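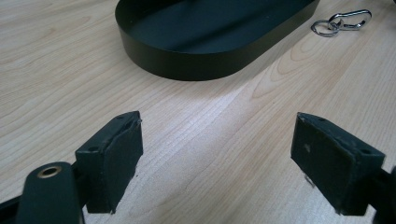
Hirkanero Encounter Tables

README for the combined release

Summary

The Hirkanero Encounter Tables are a set of random tables for fantasy role-playing games, supplied as plain text so that they may be read at the table, printed, or loaded into software. The release holds 3000 entries. It is maintained by the Grostumov Games Library, which lends rulebooks and adventures to clubs and schools.

The tables assume no particular rules set. Creature statistics are not included. Where an entry calls for a test of skill, the difficulty is given as easy, fair, hard or severe, and the referee is expected to convert it.

Contents

encounters.csv – the main file, one entry per row
weather.csv – 90 entries, arranged by season
names.csv – 800 personal and place names for use with the settlement entries
regions.txt – short notes on the two regions, Carhuamaca and Flamon
changes.txt – corrections made between releases

The Carhuamaca entries cover high passes, mining towns and cold desert. The Flamon entries cover river country and the coast. An entry marked "any" may be used in either region, though the regional notes should be read first, as travel in Flamon is mostly by boat.

Fields in the main file

id: a number that stays with the entry for good. Numbers of withdrawn entries are not used again.
region: carhuamaca, flamon or any.
terrain: one word from the list in regions.txt.
time: day, night or either.
tone: calm, strange, tense or violent.
text: the encounter as it is to be read by the referee.
follow: the id of a linked entry, or blank.

The follow field was left blank throughout the first release. It now carries 766 links. A link is a suggestion only, and the second entry always makes sense alone.

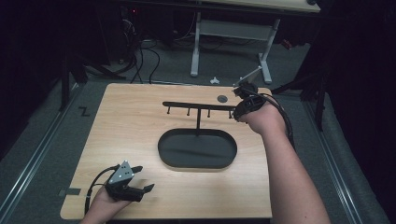

How the entries were written

Entries were drafted by members of the library's writing group, which meets on Wednesday evenings, and edited by Eimear Scanlon. Each was played at least once before being accepted. Entries that caused long pauses at the table, or that depended on one player making one particular choice, were sent back or dropped.

Rhona Gillies revised the settlement entries in February and removed several that repeated the same toll-keeper under different names. The sea entries have had less play than the rest – users with a coastal campaign are asked to report any that fall flat.

Suitable use

The tables are intended for players aged 12 and over. Entries marked "violent" should be filtered out for younger groups. The text may also be used in studies of game writing, but it reflects the tastes of one small group and should not be taken as typical of the hobby.

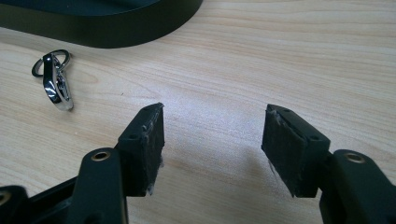
Open gripper over a pale wooden tabletop, with a chrome keychain clasp on the far side.

Known faults

Some night entries mention shadows cast by the sun. These are being corrected.
The terrain word "fen" appears in the main file but is missing from regions.txt.
Accented letters in names.csv may display wrongly in older spreadsheet programs. Opening the file as UTF-8 resolves this.

Licence and corrections

The tables may be copied, altered and shared without charge, provided that the Grostumov Games Library is credited and changes are noted. Printed copies may be sold at cost. Corrections should quote the id of the entry and be addressed to Eimear Scanlon at the library.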